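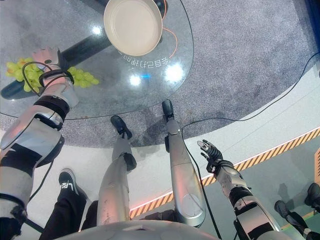 Green grapes on the glass table.

Posted Oct 17, 2026

I have been carrying the Lultier 4 since the middle of summer, and several of you have written to ask when the full review was coming, so thank you for your patience! I like to live with a phone for a good long stretch before I say anything about it, partly because the first week with any new phone is a bit of a honeymoon, and partly because battery life never settles down until you've stopped fiddling with the settings every ten minutes.

So let me start with the battery, which is what most of you asked about. It's very good. On an ordinary weekday I take it off the charger at breakfast, use it for email, maps, podcasts on the train and far too much reading in the evening, and I go to bed with a comfortable amount left over. On a long travel day in August, with the hotspot running for my laptop most of the afternoon, it gave up just before dinner, and I can't really hold that against it. Charging is less impressive. I timed it three evenings in a row and the best I got was 70 minutes from nearly flat to full, using the charger in the box. My old Saithong was quicker than that, and it cost a good deal less.

The screen is lovely. I know every review says so these days, but I came from a phone with a slightly bluish display and the difference was the first thing my wife noticed when I handed it to her to look at a recipe. Whites look like paper and text is crisp even at the tiny size I insist on using. Outdoors it gets bright enough to read at noon, although it dims itself after a few minutes in hot sun and there is no setting to stop it. I looked, believe me - I went through every menu twice.

Now, the camera. Lultier has kept the same main camera as last year and put its effort into the processing, and I have mixed feelings about the result. Daylight pictures are sharp and cheerful, with greens pushed a little further than I'd like (grass comes out looking like a golf course). Indoors, under lamps, it does a much better job than the old model of keeping skin tones natural, and it is quick to focus on anything close up. The trouble starts when things move. My nephew's basketball games have produced a long album of blurry elbows. If you mainly photograph children or pets, I'd borrow one from a friend and try it before you spend the money.

Weight: 197 grams on my kitchen scale without the case. I mention it because I read in bed and have dropped it on my nose more than once. The edges are rounded and comfortable, the buttons have a nice firm click, and the back does not pick up fingerprints, bless it. I did put it in the slim Bridinero case after the first week, which adds very little bulk and has a raised lip around the lenses. The case has yellowed slightly at the corners already, so maybe get the black one.

Software is where I grumble. The phone arrived with a whole folder of apps I didn't ask for, including Doltameck, a weather app that sends you a notification when it is going to be mild. You can remove most of them, but not that one. Updates have come monthly so far, and the September one fixed the Bluetooth dropouts I was getting in the car. Olanrewaju Ogunleye, who some of you will know from the comments here, has the same phone on a different carrier and still gets the dropouts now and then, so I wouldn't call it completely solved. If yours does it, try deleting the pairing on both the car and the phone and starting over. That helped his for a couple of weeks.

Call quality is fine, loud and clear. The speaker is better than it has any right to be at this size, and I've stopped carrying the little portable one when we go away for the weekend. The fingerprint reader works about as well as any I've used, except after washing dishes.

As for price, I paid $802 with tax for the larger storage version, bought outright. That is a lot of money for a phone with last year's main camera in it. Prices on this brand usually soften in January, and if your current phone is still holding a charge I would wait until then. If it's dying on you now, go ahead and buy this one, turn off the notifications on day one, and pick up a faster charger if you have to top up in the afternoons.

I still have the Saithong in a drawer and will do a side by side of the night photos as soon as we get a clear evening. Leave me a note below if there's something else you'd like me to test while I have both of them charged up.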